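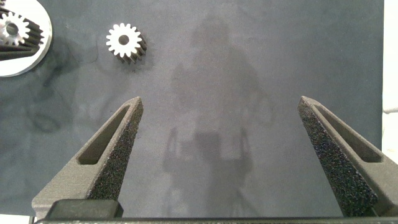 Floor mats first, as that's what most of you write in about. Mats that slide are a pain and on the driver's side they're dangerous. If yours have lost their clips, get new clips. Cheap, any motor factor. In the meantime rough up the back of the mat so it bites into the carpet — coarse abrasive paper, a few hard strokes each way, then brush off the dust. The texture you're after is grainy all over, like the speckled inner faces on those two dark grey gripper fingers, sandpapery, no shiny patches left. Doesn't work on foam-backed mats, they just shred. And never one mat on top of another. Pedals.

Rubber mats

Take them OUT to wash them. Sounds obvious. Washing them in the footwell puts all the water in the carpet underneath and it sits there till spring. Bucket, washing-up liquid, old nail brush, rinse, hang over a fence or the side of a wheelbarrow. Don't use shiny dashboard spray on them whatever the tin says, your heel will go straight off the clutch.

White bloom on old rubber: warm water with a splash of vinegar, leave it five minutes, scrub. Comes back after a while. Do it again.

Carpet under the mats

Lift them once a month and feel underneath with your bare hand. If it's damp you've got a leak or a blocked drain and no amount of air freshener will help. Check the gutter below the windscreen for leaves, scoop them out by hand, pour a jug of water in slowly and look under the car to see it run away. Sunroof drains same idea but gently. No wire down them! Strimmer line is better, it bends.

Farzana Orakzai wrote in to say she dries her footwells with newspaper stuffed under a wire cake rack, mat back on top, paper changed night and morning. Tried it. Works, as long as you're not driving it in between, obviously.

Road salt stains

Those white tide marks by the pedals. Half vinegar half warm water, dab it on, wait, blot with an old towel. Blot, don't rub. Then plain water and blot again or the car smells like a chip shop. I had it on the passenger side all of last January.

Boot liners

You can spend a fortune on a fitted one. Or a sheet of ribbed rubber off a roll, cut to a cardboard pattern. Do the cardboard first, do it properly, trim it until it drops in without pushing. Then turn it over and mark the BACK of the rubber, and remember to flip the pattern as well or you get a perfect mirror image of your boot. I have one of those in the shed if anybody's car is the other way round.

New blade in the knife. Straight edge held down with your knee. Several light passes, not one big heave. Cut a finger hole at the back edge so you can lift it to get at teh spare.

Vuvel do a liner with a turned-up lip which is good for muddy dogs and plants. The Cladside one is flatter and stiffer, easier to slide boxes on. No strong view. Measure between the wheel arches before you order either.

Stopping things rolling about

Old bath mat, suckers down, on a hard liner. Holds shopping bags nicely. For tins and bottles a washing-up bowl with a tea towel in the bottom. Ehsan Rizvi cuts pool noodles into lengths and jams them behind his toolbox. Fine if they're a tight fit.

Small parts

Keep any little metal bits you take off on a dark cloth, where they show up and don't roll. Clips, screws, washers, the lot. Lay them down in the order they came off. Put the cloth on a tray if you'll have to stop for tea and move everything.

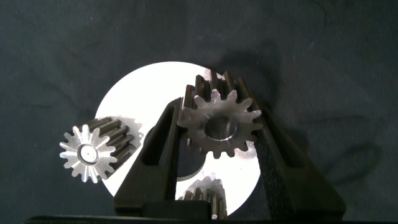 Metal gears and a white disc against dark grey cloth.

Bigger bits can go on the same cloth but wipe them first or you'll have grease on it for ever. Take a picture on your phone before you strip anything with more than four screws.

Door seals

Wipe with a damp rag, let them dry, then a thin smear of silicone grease on a bit of kitchen roll. Do it before the frosts and the doors won't freeze shut. Not oil, it makes the rubber swell. Do the boot seal too, everyone forgets the boot.

While the doors are open: one drop of light oil on each hinge, work it back and forth, wipe off the extra. It'll get on your coat otherwise.

Door bins and cup holders

Silicone cupcake cases in the cup holders. Catch the drips, lift out, wash. Door bins get a strip of felt in the bottom and that kills the rattle of coins and keys. For sticky old squash at the bottom of the holder, a cloth soaked in hot water, pushed in, left while you do something else. Then a lolly stick round the edge.

Dog hair

Rubber glove, slightly damp, one direction only. It rolls up into sausages. Window squeegee does the same job on boot carpet, quicker. Hoover after, not before.

Smells

Bicarb sprinkled on dry carpet, overnight, hoover it up. Must be dry, it goes to paste otherwise. Milk is different — milk needs getting at the same day with cold water and an enzyme cleaner, and if it's got into the underlay you'll be lifting the carpet, sorry. Change the cabin filter as well if it smells when the fan's on. Usually behind the glovebox, 2 clips on mine, handbook will tell you for yours.

Roof bars

If you're not using them take them off. Noise and fuel. Wrap the feet in an old sock each so they don't mark anything in the garage and tape the key to the bar. Tape the key to the bar. I've paid for two sets of keys.

Next one will be wipers and washer bottles, maybe headlamps if there's room. Kulsoom Jadoon asked about getting sticker glue off a rear window with heater lines in it: plastic scraper, warm soapy water, go ALONG the lines and never accross. More on that next time.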